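Atbridge museum talks, autumn program - worth the trip?

javgate_ron
The program for the October talks at Atbridge is up. It's 2 days this time, 8 speakers, and the theme is river trade before the mills. The Friday evening lecture is free but you have to book a seat. Has anyone been before? I'm 143 miles away and would need a hotel.

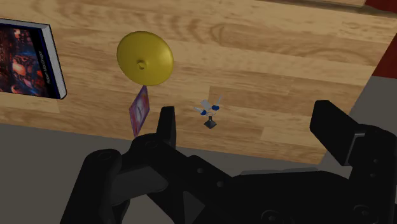

potsherd
I went to the last one and thought the talks were good but rushed. Every speaker ran over and questions got dropped. The bookstall made up for it. I came home with three site reports and they were nothing like the one book there with any color to it, standing on its edge with all those dark blues and reds on the cover. The reports are plain gray and better reading. Take cash if you go.

kmalhotra
I'm giving the Saturday morning paper on the Kashyap collection, so I'm biased. Timing should be better, as each slot now has ten minutes at the end for questions. The collection has 2187 catalogued pieces, mostly lead weights and seals, and I'll be covering the seals only.
Kanchan Malhotra
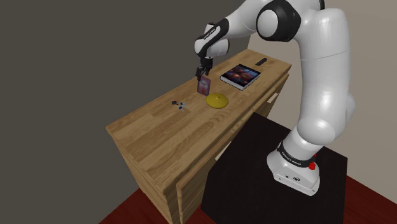 The handling session after lunch is separate and you sign up at the desk when you arrive.

Brolto
Will you be going over the dating? The old catalog puts nearly all the seals in one short period and I never bought that. Half of them came out of plowed fields.

kmalhotra
Yes, that's a good part of the paper. I think the old dates hold for the stamped ones. The plain ones I would leave open.

Brolto
We'll disagree on the stamped ones then. Two of them have a maker's mark that shows up much later downriver. I'll bring my notes. 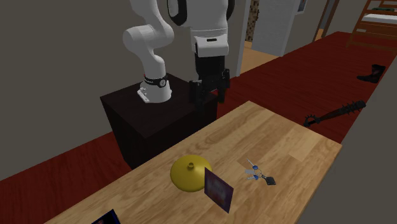

I can also give one person a ride from the Javgate station on Saturday morning if they don't mind leaving at seven.

javgate_ron
That would be me, thanks. I've booked the lecture and I'll skip the second night at the hotel.

potsherd
Parking behind the museum is closed, by the way. Use the lot by the bridge.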